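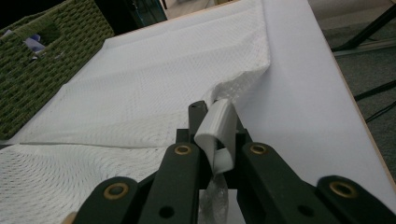

Figure 4.1 A paper towel on a white tabletop.

Chapter 4
What Does "Absorbent" Mean?

Packets of kitchen paper make large claims. Vomard says its sheets soak up "more". More than what? The packet is silent, and so is the firm's website. Watard prefers a number, 72, with no unit after it.

Sohail Tanoli put the question to 3,174 shoppers in June. More than 30 per cent took the number to be a percentage - a fair guess, but still a guess.

In this chapter you will learn to test such claims yourself, using 20 ml of water and a kitchen scale. Treat your own results with the same doubt.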